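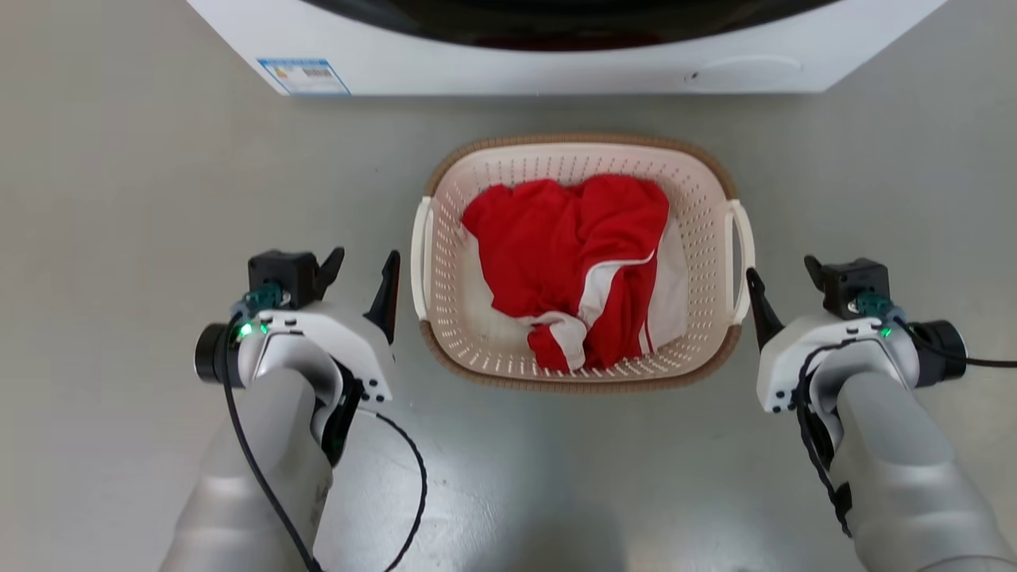
Abbildung 2: Wäscheaufgabe, beide Greifer vor dem Anheben des Korbes.

3.2 Durchführung im Studierendenprojekt

Die zweite Teilaufgabe des Projektkurses wurde von der Gruppe um Halima Urio und Edvin Haugen bearbeitet. Jede Gruppe sollte 200 Demonstrationen durch Teleoperation aufnehmen. Als schwierig erwies sich die gleichzeitige Annäherung der beiden Arme. Die Griffe sitzen an den kurzen Seiten des Korbes und stehen nur wenig über den Rand hinaus, sodass die Finger von außen und geöffnet herangeführt werden (Abb. 2). Demonstrationen, in denen ein Arm den Griff mehr als 5 mm vor dem anderen anhob, wurden verworfen. Für das Training blieben 26 Aufnahmen weniger als geplant.

Zuletzt aktualisiert: Dezember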